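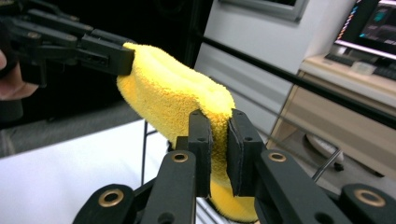
Two grippers on one soft yellow piece, Tuswood workroom

Questions from the floor

Will the robots take over folding?
Some of it, and we're excited! The first 3 stations start in October. All 13 of us on the folding team stay on.

So what changes for me?
Less repetitive pinching and pulling, more teaching. You work the hand grippers and the arms learn from how you do it - your knack really counts.

Is it hard to learn?
Not at all. Kanako Matsuda had me going in 12 minutes, and I'm all thumbs!

Who do I ask about shifts?
Yae Kinoshita, front office.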